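## 4. Setting up beneficiaries and the property register

This section assumes you have finished Section 3 and can sign in to Fedalo with the two-part code. If you skipped the part about paper backups, go back and do it. The software will not remind you.

A warning before you start. Fedalo calls its output a "complete estate file." It is a set of well-organized records. A court may or may not care about them, depending on where you live, and a signed and witnessed will outranks anything you type here.

### 4.1 Adding beneficiaries

1. Open **People** and choose **Add**.
2. Type the full legal name as it appears on the person's passport or birth certificate. Nicknames go in the second field.
3. Choose a relationship from the list. The list is short and a bit old-fashioned. If nothing fits, pick **Other** and write it out.
4. Enter a share as a percentage. Fractions are accepted, but the program rounds them without asking.
5. Press **Hold**, not **Confirm**. Confirm sends an email to the person.

**Caution:** Step 5 catches a lot of people. The email can't be called back, and it says more than you may want your nephew to know.

The shares must add up to 100. Fedalo will let you save a file that adds up to 99.9 and will show a green check next to it. Ignore the check and do the sum yourself.

### 4.2 Adding a property abroad

1. Open **Property** and choose **Outside home country**.
2. Pick the country. The program loads what it calls the local rules. In the May 2026 version these are a one-page summary for each country, with no source given.
3. Enter the land registry number. Leave out spaces and slashes.
4. Upload a scan of the deed. Files over 389 pages are refused, though I doubt you have one.
5. Under **Governing law**, leave the setting on **Unknown** unless a lawyer in that country has told you in writing what to choose.

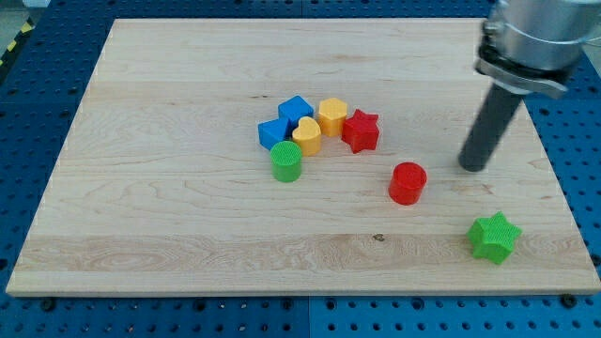
The governing law setting decides which warnings you see later, and nothing else. It does not choose the law for you, whatever the pop-up suggests. Some countries follow the law of the place where the land sits, some look at where you lived, and some look at your citizenship. A few let you choose in your will, if the wording is right. Think of your assets as a loose group of blocks on a board: Fedalo can push them into tidy rows on the screen, but a house stays in its own country and under its own courts. If you own land in two countries, ask whether you need two wills, and make sure the second doesn't cancel the first by accident. Plenty of template wills open by revoking all earlier ones.

**Note:** The optional Wurnance add-on offers a "cross-border check" for 549 credits. It compares your answers with the same one-page summaries described in step 2. You can read those yourself for nothing.

### 4.3 Naming who can open the file

1. Go to **Access** and choose **After death**.
2. Add at least one person. The limit is 4.
3. Set the waiting period. The default is 2 days, which strikes me as far too short if a message goes astray while you are in the hospital. Set it to 30.
4. Print the access sheet and sign it. Store it away from the computer.

Alholm storage is switched on by default and keeps a second copy of everything on its own servers. The help page calls this permanent. The terms say the copy goes away when payments stop — and payments tend to stop when the cardholder dies. Keep your own copy.

### 4.4 Importing from Huanca

Older Huanca files will open, with gaps. Names and addresses come across. Shares come across as whole numbers. Notes are dropped, and so are any gifts of single items such as jewelry or a car.

1. Export from Huanca as plain text.
2. In Fedalo, choose **Import** and then **Preview**.
3. Compare the preview with your old printout, line by line.
4. Retype missing gifts under **Special items**.

**Caution:** Don't delete the Huanca file when Fedalo offers to do it for you. The offer appears before you have had any chance to look at the result.

If the preview is blank, see Section 9.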